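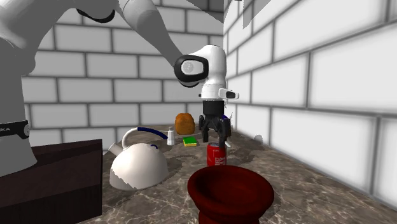 Varuma Older Worker Interview Set

Contents
4,000 short answers from interviews with people looking for work later in life, in 19 text files. Each line holds one answer, the question number and an age band. Names and employers were removed before release.

Source
Interviews were run by phone and in person by Lamai Rungrueang for the Mahawong job center. Speakers agreed in writing to public release. Calls were typed up by hand – no audio is included.

Labels
Each answer was read by two people and marked for one thing: does the speaker report being treated differently on account of age (yes, no, unclear). Where the readers disagreed, Sandrine Carré made the final call. The first marks are kept in columns r1 and r2.

Known problems
File 2 uses an older question list. Match it with the table in questions_old.txt before merging.
Speakers under 50 are not covered.
"Unclear" was used more freely in the early files.

Use
Free for research and teaching. Do not use it to screen job applicants or to guess a person's age.

Changes
September: fixed broken quote marks in file 19 and dropped repeated lines.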